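Speaker notes — "Who Gets the Pole? Small Networks and the Rules That Shape Them"
Yu-na Heo, afternoon session, 2:00

Opening (take your time, let people find seats)

Hello, and thank you all for coming back from lunch — I know the coffee line was long. My name is Yu-na, and I've spent most of my working life helping small towns get decent internet. My co-author, Hye-jin Kwon, did the hard part of this project, the reading of the permits, and she is sitting near the back if you want to thank her afterward. Please do!

Ask for a show of hands: who has ever filled out a pole attachment request? Wait for the groans.

Why poles

When people talk about internet rules they usually mean speeds, or blocking, or who pays for video traffic. All good topics. But if you want to string fiber down a rural road, the first rule you meet is the one about whose pole it is and how long the owner gets to answer your letter. 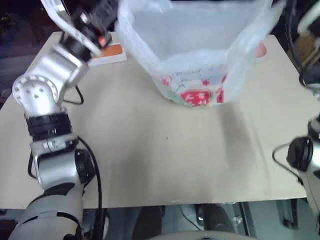

Two arms and a tabletop.

The Draltholm story

Tell this one slowly, it's the heart of the talk. Draltholm has 2349 homes and one phone company, Lalteo, which owns nearly every pole in the township. The town co-op, Asow, asked to attach to 923 of them. The first answers took 12 months. Some of the letters came back asking for the same drawing a second time, and Hye-jin has a folder of those that I could read aloud all day, but I promised her I wouldn't.

Be fair to Lalteo here. Their engineering office had two people in it, and poles do fall down when you hang too much on them. The state rule set a deadline for a reply and then said nothing at all about what happens if the deadline goes by.

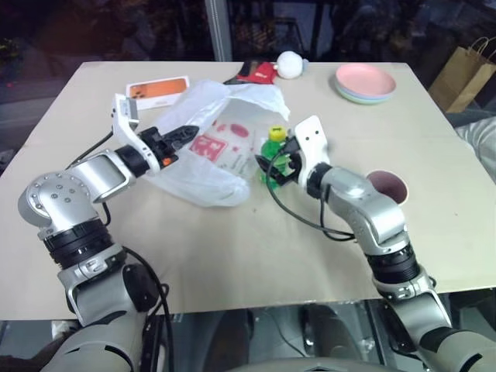 What we'd like changed

First, a deadline with something behind it. If the owner is silent, the applicant may hire an approved crew and get going.

Second, a shared record of pole condition. Wi, the little mapping project Hye-jin started, lets a lineman's inspection be used by the next applicant so it doesn't have to be paid for twice. (If the room seems interested, stay on this a minute. If not, move along.)

And please say something about cost. Replacing an old pole helps the owner too, so the newcomer shouldn't carry the whole bill. Somebody from a utility will disagree, and that's fine — invite them to the microphone.
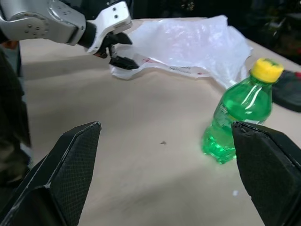 Green bottle and white plastic bag on the table.

Questions

Likely one: does this need a federal rule? My answer is that the state could do most of it by April if it wanted to. Pass anything about easements to Hye-jin.

Remind everybody the handout is by the door.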